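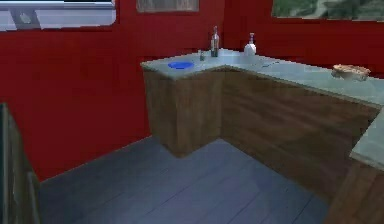

我家厨房要刷成红色的消息，是我自己在饭桌上宣布的。宣布完，桌上安静了好一会儿，我妈把筷子放下，问我是不是想开火锅店。

这事得从一趟旅行说起。前年九月我去一个叫Skesstead的小镇住了一阵，那地方冷，风大，天黑得早，镇上却家家户户都把颜色用得很凶。我租的房子客厅是芥末黄，楼梯间是墨绿，厨房呢，红的，从踢脚线一路红到天花板。头一天早上我穿着睡衣下楼烧水，差点以为自己走进了一只番茄里。可是住到第三天，我发现自己老往那儿跑，看书在那儿，回邮件在那儿，连打电话都要靠着那面墙打。回国以后再看自己家的厨房，白柜子、白瓷砖、白墙，怎么看怎么像牙科诊所。

我就这么中了毒。

先说选色。没刷过墙的人大概和我从前一样，以为红就是红，去店里指一指就能拎桶走人。我去的那家建材店里有个牌子叫Drotero，色卡厚得像本字典，光红色系就有138种，名字起得一个比一个像点心：焦糖山楂、旧砖、石榴汁、晚霞二号（一号在哪儿我没找到）。我站着翻了整整一下午，翻到后来眼睛发花，看店员的脸都是绿的。店员倒是见怪不怪，给我倒了杯水，让我去门口看会儿树。

最后我拎回家7个小样罐，一罐一罐往墙上抹，每块抹成一本杂志那么大，旁边用铅笔写上名字。我强烈建议大家都这么干！色卡上的红和墙上的红根本是两种东西，小小一片的时候温柔得很，一上墙就开始喊。我最看好的那款“石榴汁”，早上看是玫红，傍晚看发紫，开了灯以后，我先生说像案发现场。而我原本嫌它土的“旧砖”，反倒从早到晚都稳稳当当的，白天偏暖，夜里偏沉，跟木头勺子、铁锅、一把葱放在一块儿都不打架。

光线这件事我还想多唠叨几句。我家厨房朝北，白天进来的光是冷的，有点发蓝，这种光最吃暖色，你觉得已经很橙的红，到了墙上会自动退一步。要是你家厨房朝南，或者西晒厉害，就得反过来想，挑的时候往灰里、往暗里走一点，不然到了下午四点，整间屋子会热得你想把围裙脱了。灯泡也要提前定下来。我就是先刷的墙后换的灯，换完发现墙的颜色变了一个调，气得我又把旧灯泡从垃圾袋里翻了出来。

再说钱。涂料买的是Drotero的厨房专用款，能擦洗的那种，连底漆带滚筒、胶带、铺地的塑料布，一共花了400多块。听着不贵对吧？我也觉得不贵，所以我没请师傅，自己上了。这是我今年做过的最没有自知之明的决定。

红漆遮盖力差，这句话我在网上看过，当时一扫而过，没往心里去。第一遍刷完，墙上一道一道的，像被谁用草莓酱抹过。第二遍好些，逆着光看还是花。第三遍刷完我已经腰都直不起来，坐在地上吃外卖，头发上、胳膊肘上、手机壳上全是红点子。后来有个做装修的邻居告诉我，红色底下应该先打一层灰色底漆，中灰就行，这样面漆两遍就能盖住。我买的底漆是白的，刷了等于给自己找活干。所以各位，灰底漆，请抄在手心里。

还有胶带。撕胶带要趁漆还没干透的时候撕，斜着往外拉，慢慢来。我第一面墙是第二天早上才撕的，连漆带腻子扯下来一长条，那条疤现在藏在冰箱后面，除了我和冰箱，谁也见不着。

窗户周围我琢磨得最久。一开始想着干脆连窗框一起刷红算了，省事，后来在一个叫Clikska的家居论坛上发帖问，底下吵成一团。有人说全刷才有气势，有人说窗框必须留浅色，让眼睛有个歇脚的地方。论坛上还有位网友贴心地给我列了59条注意事项，我读到第十几条就睡着了，醒来手机砸在脸上。我最后选了留浅色，用的是一种带点奶味的白，细细一圈，刷完退后一看，窗外那棵半死不活的樟树居然都显得精神了。红和绿摆一起这件事，大家总怕俗，其实窗子外头的绿是活的，一天到晚在变，配多浓的墙都压得住。

墙弄完了，台面和柜子怎么办？这也是好多朋友来家里以后问我的。我的柜子没动，还是原来那套，只把把手换了。从前那种亮闪闪的金属长条把手，在白墙前面还算利落，在红墙前面就有点像酒店大堂，我换成了Pakzad的陶瓷小圆钮，哑光的，颜色像没染过的棉布。装的时候旧孔位对不上，又补了半天洞，不过摸着是真舒服，我现在没事都要去拉两下抽屉。

摆在外面的东西也得收一收。白厨房里随便堆点什么都显得有生活气息，红厨房不行，墙已经在说话了，台面上再来一排花花绿绿的调料瓶，那就是菜市场。我把包装鲜艳的全塞进柜子，外面只留盐罐、油瓶和一盆薄荷。薄荷活了两个月，死了，换了盆葱。葱很好，葱比薄荷有用。

都说红色让人胃口大开，餐馆刷红墙就是这个道理，我不知道有多少科学依据，也懒得去查。我自己的感受是，饭量没什么变化，做饭的次数倒是多了。以前下了班，厨房里灯一开惨白一片，我多半掉头就走，点个外卖了事。现在推门进去，屋里像已经有人把火生好了，就觉得煮碗面也不是多麻烦的事。上礼拜我甚至自己擀了一回皮，包出来的饺子歪七扭八，下锅破了一半，我们就着汤喝完了。

当然也有后悔的时候。盛夏中午站在里面炒菜，身上热，眼睛也热，那种感觉我不推荐给脾气急的人。油点子溅在深色墙上倒是不显，水渍反而明显，干了以后一个个白圈，得拿湿布再抹一遍。还有拍照，我试过在里面拍刚出锅的菜，清蒸鱼拍出来像红烧的，青菜拍出来像病了，发给朋友，朋友回我一串省略号。后来我想了个办法，把盘子端到走廊里拍，家里人等着开饭，端着碗在旁边看我，眼神都不太友善。

要是你也心动，又不敢一下子来满屋，可以先刷一面。挑你站在水池前一回头能看见的那面，刷完住上一个月，看不惯再盖掉，多买一桶底漆的事。不过我得提醒一句，一面红墙在白屋子里，其实比四面都红还要跳。我那个客厅朝阳台的一侧就是这么试的，试完越看越像舞台背景，过了两个礼拜又给刷了回去，漆没浪费，剩的全用在储物间里了。储物间很小，没有窗，关上门红得严严实实，拿吸尘器的时候进去站一站，还挺安神的。

至于我妈，她上个月来住了几天，头一顿饭就抢着下厨，在里面哼了一下午的歌。出来的时候端着一大盘糖醋排骨，说这墙吧，看久了也还行，就是火锅底料什么时候上？

我们当晚就吃了火锅。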